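Washing printed fabric mats – what temp?

pirport_jo
Got one of those printed fabric mats, big bright landscape. Label's gone. Is 30 safe or will the colours run? Mum says hand wash only.
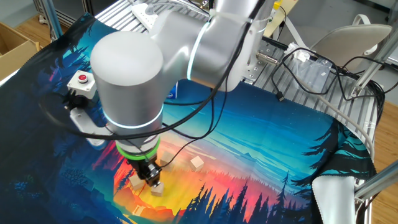 The mat, orange bit in the middle is what I'm worried about

Fevau
30 is fine. Inside out if it'll fold that way, no softener. Done mine since January, no fading.

Corentin Besson
Disagree. Cold only. Orange and red are always first to go – I lost a lovely tablecloth at 30. Dab a corner with a damp white cloth, if colour comes off stop there.

pirport_jo
Ok did the corner, cloth stayed clean. Still nervous tho
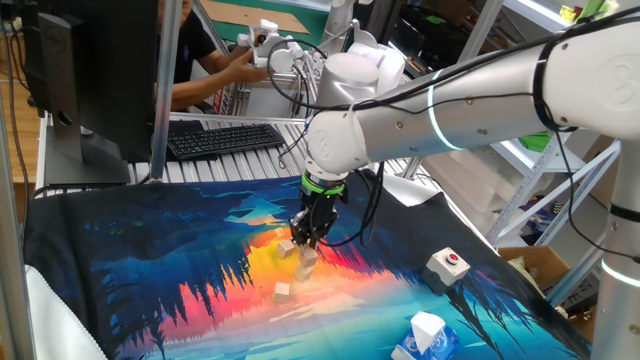 Also what about creases? It has to lie flat afterwards and I've only got a rubbish iron.

Harahap281
Iron the back, low, teatowel over it. Don't tumble dry, mine went in and came out a differnt shape.

Fevau
Tumbling on low never hurt mine. People fuss too much.

Harahap281
Good for you, mine cost £18 and it's a duster now

pirport_jo
No tumbling then. Going cold, short spin. 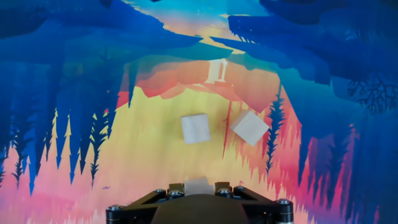

Will dry it over the bath – line's too short. Does it matter if it drips?

Corentin Besson
Nope. Roll it in a towel first, gets most of teh water out.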